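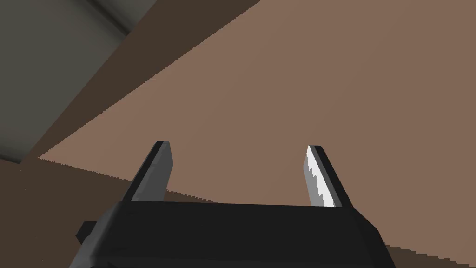 张开的两指夹爪（渲染图）

Gririco 便携沙滩排球网，用了一整个夏天之后的感想

先交代一下我是什么水平，免得大家对这篇评测期望太高。我从大学时候开始打排球，打的是室内，位置是自由人，个子不高，胜在肯趴地上。毕业以后断断续续，后来搬到 Catbridge，离海边骑车就能到，才慢慢改打沙排。沙排和室内完全是两回事，头一个月我连跑都不会跑，一脚下去人往前冲，脚还在沙子里，球早就落地了。不过上瘾也是真上瘾，太阳快下山那阵子，风小了，沙子也不烫脚了，几个人打到看不清球才肯收，回家洗澡能从头发里洗出一小把沙来。

我们那片沙滩本来有两块固定场地，可是一到旺季，早上七点就有人占上了。打球的搭档 Frauke Baumgart 提了好几次，说干脆自己买一副网，想在哪儿架就在哪儿架。我拖了很久，一来是贵，二来以前借过别人一副 Kohlhase 的老网，架起来中间软塌塌地垂着，像晾床单，心里有阴影。最后是八月前赶上店里打折，Gririco 这一套连球带包 2000 元，我和 Frauke 还有 Finn Seidel 三个人分摊，一咬牙就买了。

先说包。包是长条形的，单肩背，背带上有一块垫肩，走短路没问题，走长路还是勒。我们从停车的地方到平时打球那一段有 925 米（Finn 拿运动手表量的，他什么都要量），我一个人背过一次，中途换了四次肩膀，到了以后先坐下喝了半瓶水。后来学乖了，两个人一前一后提着走，边走边聊，倒也不觉得远。包的拉链我要夸一句，齿很大，进了沙子抖一抖还能拉动，我以前坏过好几个包，都是坏在拉链上的。

立柱每边三节，插起来有卡扣，听到咔哒一声就是到位了。高度有三档，男子、女子和青少年，换档的时候把销子拔出来重新插就行。这里有个小毛病，销子是散的，没有绳子拴着，掉进沙子里真的很难找！我第二次用就丢了一个，三个人跪在那儿扒拉了好半天，旁边带孩子的一家还以为我们在挖蛤蜊。回家以后我用鱼线把剩下的都拴在了柱子上，之后再没丢过。买这套的朋友，建议到手第一件事就做这个。

再说最要紧的张力。沙地不像草地，普通地钉打进去一拉就松，所以我最担心的就是这个。Gririco 配的是埋沙用的锚板，挖个坑，板子横着放进去，填上沙踩实，再拉绳子。第一次我们偷懒，坑挖得浅，打到第二局网就开始往下掉，Frauke 一个扣球擦着网带过去，整根柱子都跟着晃。第二次老老实实挖到小臂那么深，一下午没动过。绳子上的收紧器很好使，单手就能拧，打着打着觉得松了，过去补两下，不用把整套重来。和 Kohlhase 那副比，网的中间平得多，真是舒服，发球擦网的时候那种弹法也对了。

网面本身做工扎实，上沿的网带是厚的，缝线走得密。颜色是亮黄，傍晚逆光也看得见，这一点比深色的强太多。有一回忘了冲水就直接卷起来塞进包里，过了一个星期打开，味道嘛……大家可以想象一下。泡在浴缸里冲干净，晾了一晚，也没变形没褪色，只是浴缸底下那层沙让我收拾了好久。

边线是一整圈扁带子，四个角有小沙锚。带子宽窄合适，踩上去不绊脚。风大的时候长边会翻起来，我们就在中间拿沙子压一压，也就过去了。要是能在长边中间多加一个固定点就更好了。

随套送的那个球我不太喜欢。表面偏滑，出手汗以后垫球容易飘，打两三回也没有变软的意思。我们还是用原来的 Gilley，那个球要 400 元，是另外买的，手感软，传球的时候指尖能吃住。送的球就给了 Finn 的侄女，她很高兴，天天在院子里对着墙打。如果店家肯把球去掉，便宜 200 元单卖网架，我会更乐意推荐。

架设时间，说明书上写得比较乐观，我们头一回边看图边吵架，架了快一个钟头，图上的左右柱还画得一模一样，看得人直挠头。现在三个人分工，我挖坑，Frauke 插柱子，Finn 拿着卷尺拉边线（他坚持要用卷尺），喝完一杯咖啡的工夫就能开打。一个人架也不是不行，就是要先把一边的柱子斜靠着，来回跑，挺狼狈的，我试过一次，下次还是会叫上人。

还有件意外的好事想写一写。自从有了自己的网，来搭话的人多了不少。有一对刚退休的夫妻，从前是校队的，站在边上看了两天，第三天自己带着水来问能不能加入，一上来就把我们三个打得满场跑，那位太太的吊球又轻又刁，我到现在也没防住几个。这当然不能算到产品头上，可是每次背着那个沉甸甸的包往沙滩走，我心里想的多半都是这些事。

给正在犹豫的朋友几句话。如果你们那儿固定场地好约，一年也就打两三次，这个价钱没必要花，租一副就够了。如果像我们一样每周都去，又能凑齐两三个人分摊，我觉得值。只在草地上打的话要另外问问店家有没有长地钉，我这套里没有，锚板在草地上是用不了的。

入秋以后我把柱子都擦了一遍，接口的地方抹了点硅油，有一节外面磨掉了一小块漆，不影响插拔。网洗好收在床底下。Frauke 昨天还发消息来，问天冷了穿沙袜打行不行，我说行，她已经去下单了。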